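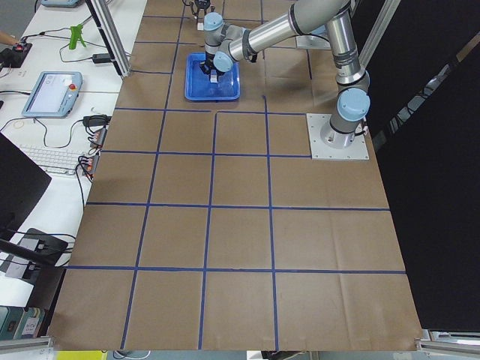

Kivo Sorting Tray, blue
Reviewed by Salma Erraji, June 6, 2025

I bought this tray to stop losing bricks under the radiator, and I now own 2 of them, so you can guess where this is going. I love it!

A bit of background. I build small white houses out of plain bricks (Mediterranean village, very slow project, 2558 pieces in the plan so far) and I used to work straight off the table. White bricks on brown craft paper show up fine, but one bump of the elbow and they're gone. My friend Anastasia Moschos uses cookie sheets. They work, but the noise drives me up the wall.

The Kivo is plastic, so things land softly, and the rim is tall enough to stop a brick that skids but low enough that you can still get your fingers in from the side. I was worried about that last part because the Tannous tray I had before was so deep I kept knocking my knuckles on it.

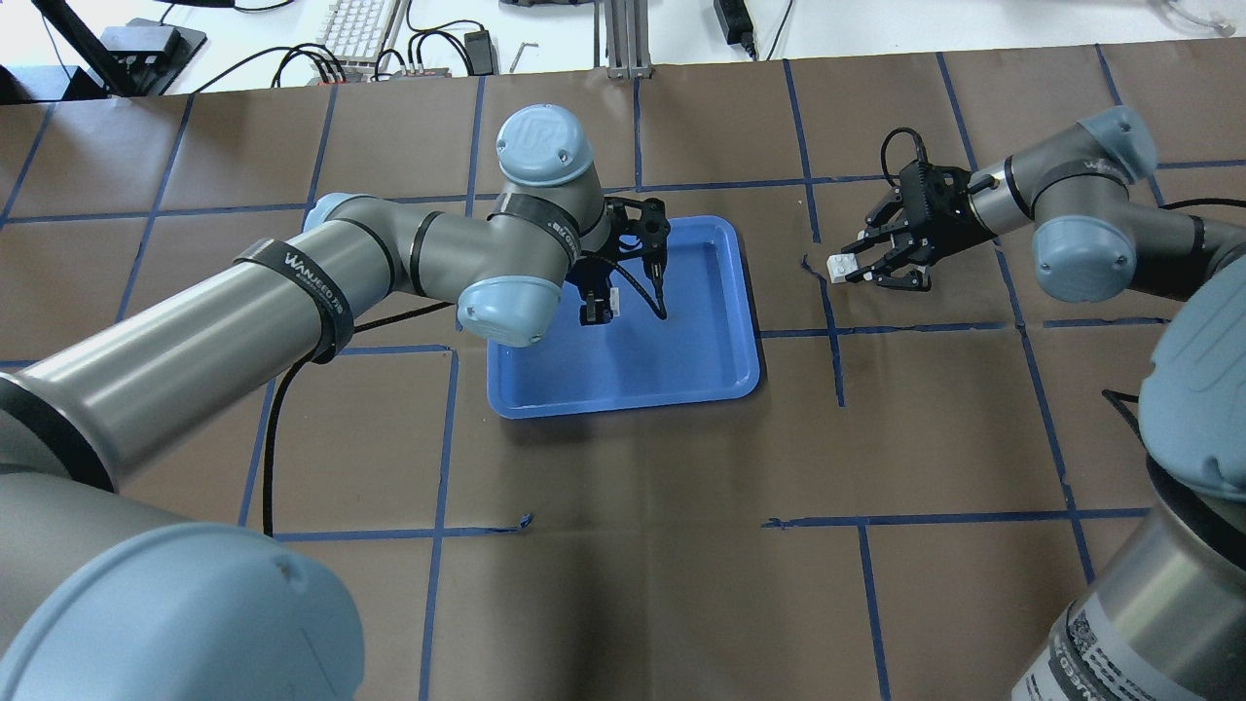

The color is the other thing I'd rave about. I almost ordered the white one, and I'm so glad I went with blue – small pale parts jump right out at you, even in the evening with just the desk lamp on. The rounded corners are great too. You can sweep a piece along the side and up the curve without it getting stuck.

I mark out my table in squares with blue tape so that each part of the village gets its own patch, and the tray slides over the tape without peeling it up. Mine has been pushed back and forth for 14 evenings and the tape underneath is still in place.
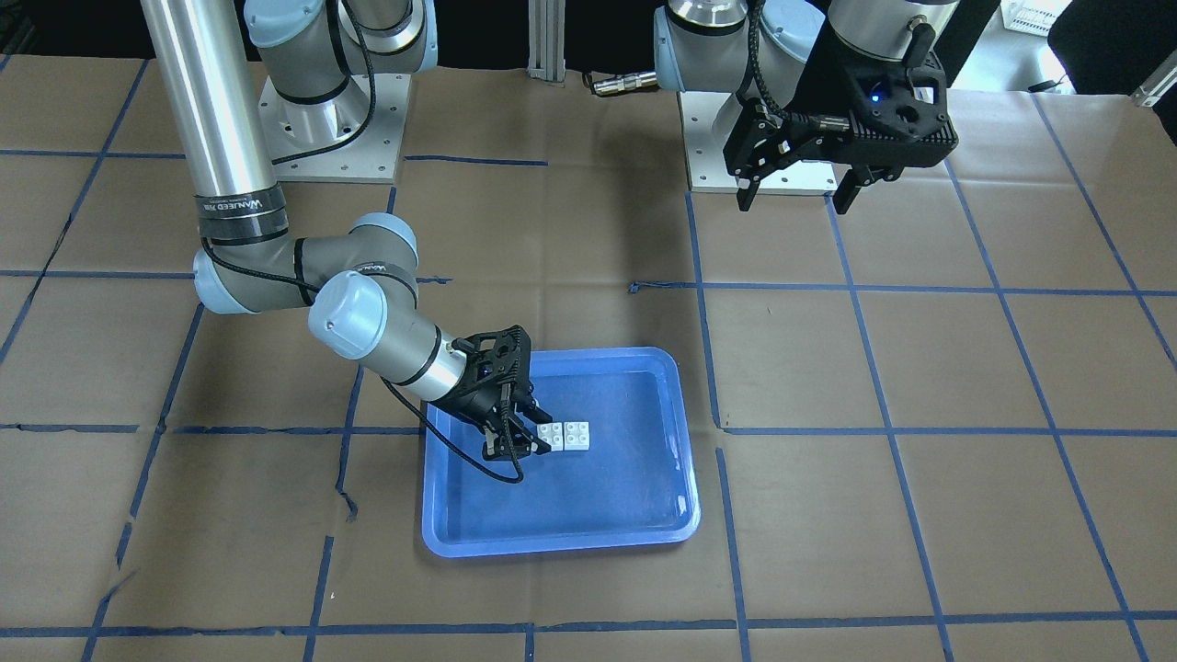
Now the grumbles. The floor is shiny, and under a strong overhead light I get some glare. It also has no lid, so don't plan on stacking a full one. The listing says it holds up to 600 small bricks, which I suppose you could do if you heaped them, but I like mine in a single layer and that means a lot fewer.

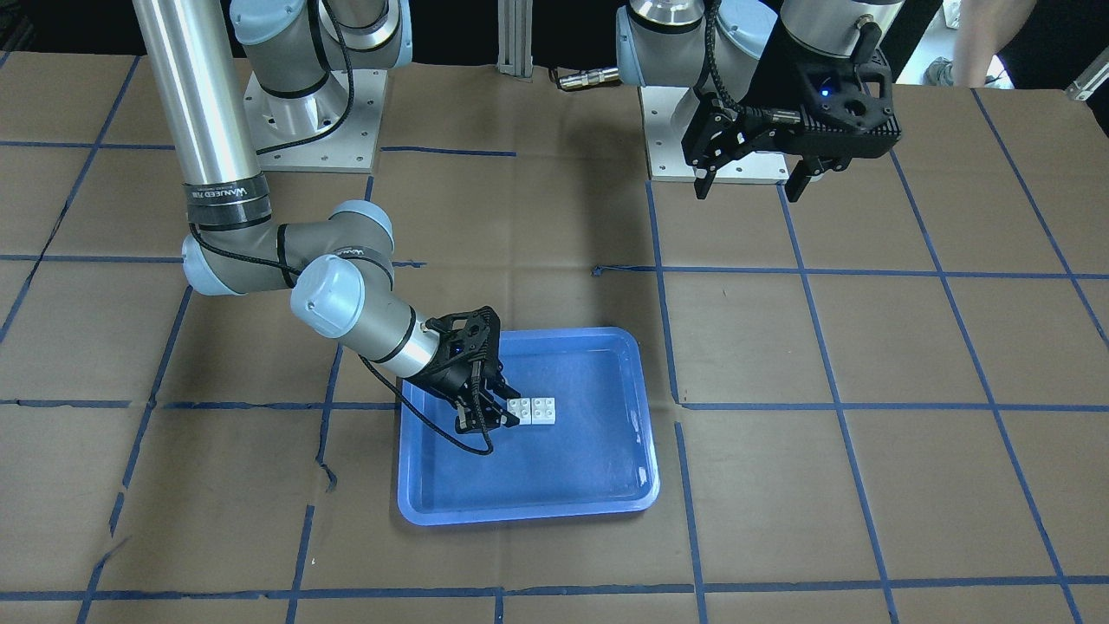
Two square bricks side by side in the tray, four studs on each.

Would I buy it again? I already did, and a third is going to Hanane Bouzid in July for her bead box. Five stars from me, and if Kivo ever makes a lid I'll be first in line.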